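4.2 Household electricity use and the carbon charge

The survey reached 503 households in two towns, Castwood and Penen, both of which lie in the area where the regional carbon charge on electricity took effect in June. Castwood is served by a single utility. Penen has two suppliers, and households there could switch between them during the study period, though few did.

Each household gave us access to its billing record and filled in a short form on heating, cooking and hot water. We left out homes with rooftop solar, as their bills show net use and can't be compared directly with the rest. A group of 200 households also agreed to keep a diary of appliance use for 30 days. The diary covered small kitchen appliances as well as the large loads, an approach first set out by Abubakar in earlier work on rural tariffs.
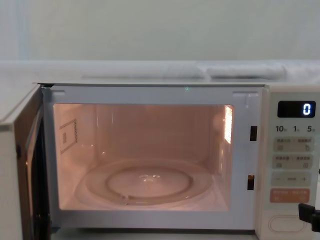
Figure 3. Microwave oven with the door open and the glass turntable in place.

Cooking made up a small part of total use in both towns. Space heating was by far the largest part, and it was also where households said they had tried hardest to cut back. The answers on cooking were mixed. Some people reported using the oven less after the charge came in, but their diaries show no clear change in the number of meals cooked at home. We treat these reports with caution -- people may recall a plan to save as if they had carried it out.

The charge appears on the bill in different ways. In Castwood it is a separate line, while one of the Penen suppliers folds it into the unit price. Households that saw a separate line were more likely to know that the charge existed, and more likely to overstate its size. Awareness did not go along with lower use once we allowed for floor area and the number of people at home.
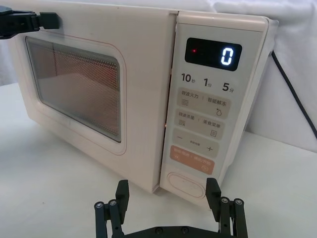
Income matters more than bill format. Households in the lowest income group had little room to reduce their use, and many rented homes where the landlord chose the heating system. The Flilix rebate was meant to offset the charge for this group, but it has to be claimed by form, and take-up was low among renters in both towns. Binta Anozie, who ran the fieldwork in Penen, found that several renters believed the rebate was open only to owners. The form itself does not say this, but the cover letter is addressed to "the homeowner."

We did not test a higher charge, and the results should not be read as a forecast of how households would respond to one. Section 4.3 turns to small businesses, where the billing data are less complete.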